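Search the reading room
Feb 7, 2019 - by Chiyo Ichikawa

Balline is a comic novel by Bradley Fothergill, published by Wragg. It runs to 470 pages, of which the plot occupies rather fewer. 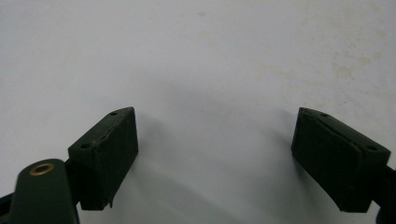 White surface, two green pads

The story follows Judmont, a librarian who inherits a lighthouse and spends most of the book looking for the stairs. Reviewers praised the dialogue and asked after the ending.

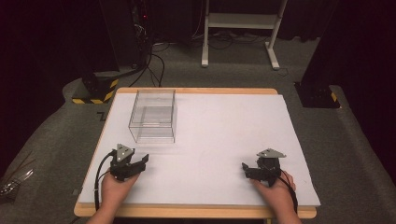 Is Balline part of a series?
It is the first of two books; the second, Firero, came out the following June.

Fothergill wrote the opening chapter last - a method he has defended at length, chiefly in the preface.

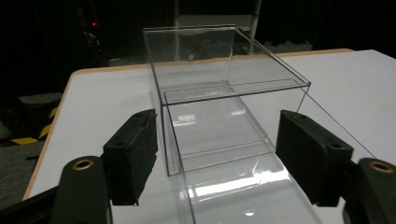 The preface was cut from the paperback, which sold better.

Related articles
Firero (novel)
Bradley Fothergill
Lighthouses in fiction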